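## 6. Preparing a two-gripper bedroom session for Drekevar

Section 5 left you with two calibrated grippers and a workstation that agrees with itself about what time it is. Section 6 gets recordings from those grippers into Drekevar, lines them up, and turns them into something the Katona planner will accept without sulking.

Read steps 6.1 through 6.3 before you collect anything. Most of the mail we get about section 6 comes from people who began at 6.4.

### 6.1 Register both grippers

1. Open the session manager and choose **New session > Paired**.
2. Scan the code on the back of the left gripper, then the right. Order matters. The software takes the first scan as "left" and will hold that opinion for the life of the session.
3. Check that each unit shows a green row in the device list. A gray row means the unit was found but its clock wasn't.
4. Enter a session name of up to 31 characters. Spaces are allowed. Drekevar will turn them into underscores and say nothing about it.

> **Note:** If you swap hands halfway through a take, stop and start a new one. There is a "swap sides" button in the editor. It swaps the labels and leaves the transforms alone, and it stays in the menu because somebody at Flondcombe has it in a script.

### 6.2 Choose a task template

For bedding and clothes, load `soft_goods_bed.yaml`. It sets three things you would otherwise forget:

- `contact_model: compliant`
- `support_surface: deformable`
- `background_lock: off`

Leave `background_lock` off. With it on, the tracker assumes that everything behind the fingers is fixed, and a bedspread will ruin that assumption within seconds.

### 6.3 Check the views before recording

1. Open **Preview** and bring up both streams.
2. Hold the fingers over the work area and confirm that both fingertips are in view.
3. Turn on the **Features** overlay. You want points spread across walls, shelves and furniture as well as the bed.
4. Look at the window, if there is one. Set **Exposure** to *Locked* once the bed reads well, even if the glass goes white. The planner has no plans for the window.

Busy bedspreads divide opinion. A bold print gives the tracker plenty of corners to hold on to, and every one of them moves when the cloth is tugged. Boglárka Szalai, who wrote the feature filter, calls this "a generous supply of bad advice." Her filter drops points that disagree with the gripper's own motion sensor, and for printed covers you should set `filter_strength` to 2. The default of 1 was tuned on plain sheets at Geton, where bedding is apparently a solemn matter.
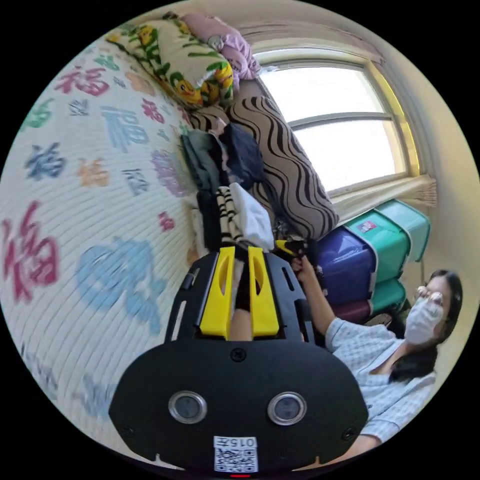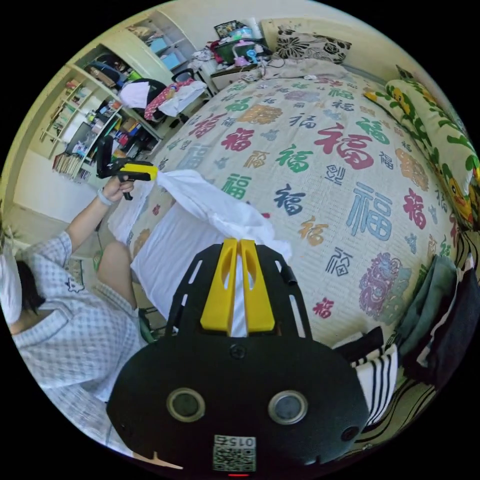
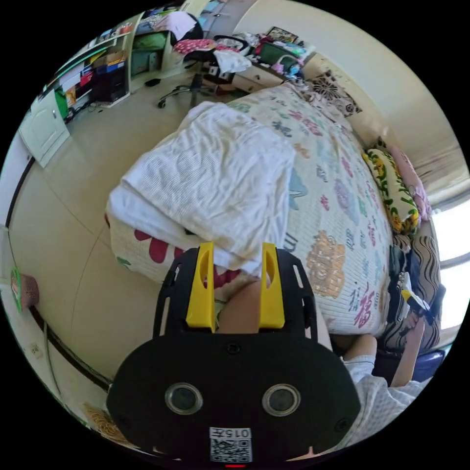
*Fig. 6-1. Gripper views of work at a bed with a printed cover.*

### 6.4 Record

1. Close both sets of fingers and hold still until each status row reads *Anchored*.
2. Press **Record**. Wait for the tone from both units.
3. Touch the two sets of fingertips together once, gently. Drekevar uses the tap to refine the time offset between the streams.
4. Do the task at a normal household pace.
5. Return to the starting pose, hold still, and press **Stop**.

> **Caution:** Don't tap the fingers together hard for good luck. Bent fingers send you back to section 5, and section 5 is long.

If the second person in the room is also holding a gripper, it will wander into the first one's view. Leave **Mask partner device** on and the software will handle it. The mask covers the device, the hand and most of the forearm. Knees are classified as furniture. We have an open ticket for this.

### 6.5 Align the streams

1. Select the take and run **Align > Automatic**.
2. Read the offset report. Anything under 31 ms passes.
3. If alignment fails, choose **Align > By tap** and drag the marker to the moment of fingertip contact in each stream.
4. Run **Check drift**. If the plot climbs steadily, a clock is off: repeat the sync in section 5. If it jumps, frames were dropped and the take is best thrown away.

Automatic alignment works through the take in blocks of 154 frames. A take shorter than one block is rejected with the message `insufficient evidence`, and no amount of pressing the button again will supply any.

### 6.6 Label the segments

Drekevar proposes cuts wherever a gripper opens or closes. It's good at this and bad at knowing why anyone did it, so check the labels by hand.

| Label | Use for |
|---|---|
| `approach` | Fingers moving toward cloth, no contact |
| `grasp` | Fingers closing on cloth |
| `carry` | Cloth moving with the fingers |
| `spread` | Both grippers pulling against each other |
| `idle` | Scratching, waiting, talking |

`idle` segments are left out of training but kept in the archive. Please don't delete them – Check drift reads them too, and it gets odd results when they vanish.

For folded stacks, set **Object** to the single item being handled. Labeling the entire pile `clothes` is permitted by the editor, and the planner will then try to lift the entire pile.

### 6.7 Export to Katona

1. Choose **Export > Katona bundle**.
2. Set the action rate to match your controller. A mismatch imports cleanly and plays back at the wrong speed.
3. Tick **Include gripper width**. It's off by default for historical reasons.
4. Keep each bundle under 3,000 segments. Larger bundles export fine and then won't open.
5. Run `katona verify` on the result and read the warnings, including the yellow ones.

> **Note:** The warning `surface normal uncertain` is expected on any bed with the covers in disarray. It can be ignored unless it appears on every segment, in which case check that you loaded the template in 6.2.

Continue to section 7 for replay in simulation. Simulated cloth settings are in 7.3; the defaults behave like wet cardboard.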